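Meder Opens Orders for Grulen Bin-Picking Kit
Tuesday, July 23, 2019

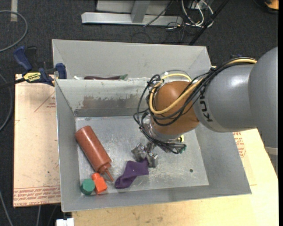 Meder has opened orders for Grulen, a bin-picking kit intended for companies and laboratories that already own an industrial robot arm and wish to use it for sorting mixed items. The kit is offered through the company's regional sales offices and through its distribution partner, Myklebust. First deliveries are scheduled for November.

Grulen consists of a finger gripper, a wrist adapter, a control unit and a software license. It is supplied without a robot arm. Meder stated that the kit is meant to be fitted to equipment the customer has in service, and that the purchase of a new arm is not a condition of support.

The kit is directed at work in which different kinds of items arrive together in one container and must be taken out singly. Bottles, small rigid parts and folded or crumpled cloth were among the categories used during development. Soft goods remain the most demanding of these. Cloth changes shape each time it is handled, and a grasp that holds at one corner may release when the rest of the piece is lifted. The software therefore treats soft items as a separate class, with a slower approach and a second check of the grip before the arm leaves the bin.

"Our customers do not have tidy bins, and we have not designed for tidy bins," said Edvin Nygård, product manager for Grulen. "A plant that returns goods, or a laboratory that studies handling, will put a bottle on top of a cloth and a small part underneath both. The operator needs to know what the system will attempt, what it will leave alone, and when it will ask for help."

According to the product sheet, the control unit plans each pick separately and records the result. When a pick fails, the arm returns to a waiting position and the attempt is logged. After 4 failed attempts on the same item, the system stops and requests an operator. The limit may be changed by the customer. Records are held on the control unit for 30 days and may be exported before they are deleted.

Two-bin operation is included in the standard license. In this arrangement, items are moved from one bin to a second bin next to it, and the direction may be reversed when the first is empty. Meder recommends the arrangement for long trial runs, as it allows the cell to continue without being refilled by hand. Bins with sloping sides are supported. The fingers are narrow enough to reach along a sloped wall, although items resting in a corner may require more than one attempt.

Customers are responsible for securing the bins to the work surface. The installation guide calls for each bin to be fixed or clamped before calibration and states that calibration must be repeated if a bin is moved. The guide also contains a section on cable routing. Cables and air lines are to be led along the arm with enough slack at the wrist to allow full rotation, and the routing is to be inspected at each scheduled service.

Before the opening of orders, the kit was placed with a small group of customers for evaluation. Pirngate, which operates a returns center for household goods, used a preliminary version for six months and has since ordered the commercial version for a second location. In its written comments to Meder, Pirngate reported that staff required little training for daily operation but that the first calibration took longer than expected. The company also requested clearer messages when the system declines to attempt a pick. Meder has revised the calibration procedure and the message texts in response. Evaluation units will receive both changes as an update at no charge.

Certain limits remain. The kit is not approved for food, for glass, or for open containers holding liquid. It is not intended for use in an area shared with people while the arm is in motion, and customers must provide guarding that meets the rules in force at their site. Meder will review guarding plans on request but does not certify them.

The software license covers one arm and one control unit. It includes updates and telephone support during office hours. An extended agreement, which adds an annual inspection of the gripper and the replacement of worn finger pads, is available at extra cost. Finger pads may also be ordered separately. Pricing is provided by quotation and depends on the arm to which the kit will be fitted.

Initial production is limited to 300 kits. Orders will be filled in the sequence received, except that customers who took part in the evaluation will be served first. Universities and public research institutes may apply for a reduced license fee. Applications must name the arm to be used and describe the intended work in no more than one page.

Myklebust will hold demonstration sessions for prospective customers at its training center ahead of the first deliveries. Visitors may bring sample items for testing, provided that a list is submitted with the registration. Registration forms and the full product sheet are available from any Meder sales office.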